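Staltgate one-piece toilet with Kivex brush and bin
Item 784 – Small bathrooms

One-piece toilets get sold on looks, and the prices follow. We were slow to list this one. Most of what gets said about "easy clean" shapes is sales talk, and a smooth outside does nothing for the inside of the bowl, where you still need a brush and an arm.

What you do get is a tank and bowl made as one body, so there is no seam between them to collect grime. The sides run smooth down to the floor. If you have ever tried to wipe behind an exposed trap with a rag on a ruler, you will know why people pay for that.
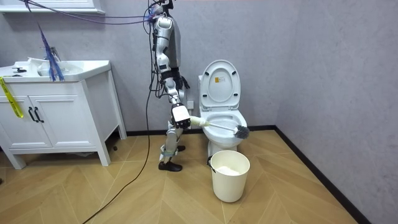 Brush at the front rim, seat down and lid up.

Staltgate describes the bowl as "self-rinsing." We would ignore that. The water clears what the water reaches, and the underside of the rim is still your job. Plan on brushing it 2 times a week in a busy house and less in a guest bath.

The flush button is round and set into the top of the tank. It sits flush enough to wipe over in one pass, but chrome shows every fingerprint and hard water will spot it. Use a soft cloth. Scouring powder will ruin the finish, whatever the bottle says.

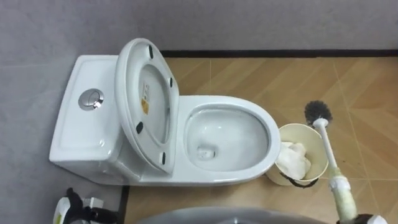 The seat and lid come as a pair and both stand up on their own. Rubber bumpers take the knock when they come down. Don't mistake that for slow-close – this model does not have it. If you have kids who drop lids, buy the Faddale instead and pay the extra.

The label inside the lid can be peeled off. Warm the glue with a hair dryer first.

Now the brush. Brushes in sets are usually the weak part, and we expected the same from Kivex. The handle is long enough to keep your hand well back from the bowl, and that matters more than the color. Bristles wear out on any brush, so count on replacing it. 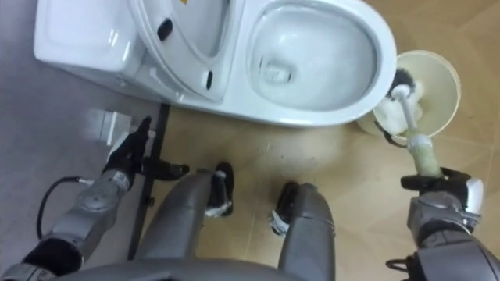

Let it drip over the bowl before you put it away. A brush that goes back soaking leaves a puddle, and the puddle smells by the weekend.

Ships in 23 days. Returns accepted for 28 days, unused only. Seat bolts included. Floor sealant and supply line not included. The Bautista supply line fits and is sold separately.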